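July 8, 2021

I am back in my room and my feet hurt, but I want to write this before I sleep. Today was the open day at Istitura, and Hashini Seneviratne kept her promise and put my name on the list. I took the early bus from Horham and arrived too soon, so I walked two times along the fence with my coffee and pretended I had a telephone call.

They had printed name cards for us. Mine was number 38 and my family name had one letter too many. I did not complain. A man from Flullimholm in front of me complained about his and it took a long time.

The first hour was talks. Kai Kettler spoke about balance and walking and I understood perhaps half, because he speaks fast and he turns to the wall when he comes to the important part. I wrote down "ankle strategy" and "hip strategy" and I will look for them tomorrow. Then Tyyne Rissanen spoke about hands. She was much easier for me. She said that for a person a bottle is one thing, but for a hand it is many things: how heavy, how smooth, where the middle is, whether it bends when you press. I liked this very much and I wrote it in full.

After the talks they divided us into groups of four and every group went to a different room. In mine were Elfriede Sauerland, who taught physics before she retired, and two students who spoke only with each other. Our guide was Pascal Steinbach. He asked us to stay near the door and to keep our bags on our shoulders, and he asked it so politely that Elfriede said thank you.

The room was smaller than I expected – it made me think of the kitchen corner in my first apartment, with the long white desk and the big two-door refrigerator against the wall. I had imagined a hall with yellow lines on the floor. The robot had its back to us and was busy with a bottle at the upper part of the refrigerator.

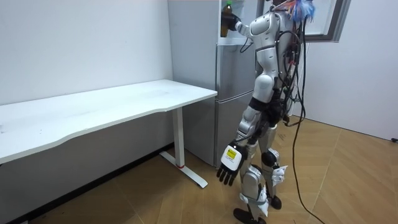
Elfriede asked why they do not use a simple table with blocks, as she had seen on television. Pascal said they did this for a long time, and that the robot became very good at blocks. He said it with a sad face and we laughed. Now they want tasks from a home, with high places and low places, and the bottle is a part of this. The work carries the name Durán. I asked if this is a person and he said no, it was the street where the first office was.

I asked my prepared question too. I had practiced it on the bus: how do you decide that one try is good enough to keep? Pascal said they write down every try, also the bad ones, and that for this task the list is at 822. A bad one is useful if you know why it was bad. I think he was pleased with the question, but maybe he is like this with everyone.

What I noticed most is how quiet people become. In the corridor the students were loud, and in the room they stood like in a church. I also held my breath when the arm was up, which is foolish, it is only a bottle.

Lunch was soup and dark bread. I sat with Hashini and she asked whether I will apply for the place in December. I said I am thinking. She said, "You always are thinking," and gave me her bread. There will be 70 people applying, she believes, and my programming is not so strong. But I can read, and I am patient, and I have five months.

On the way back I missed one bus and had to wait in the sun. I must write to Pascal and thank him, a short letter, and ask Hashini to check my grammar first. Also I must buy stamps and return the blue umbrella.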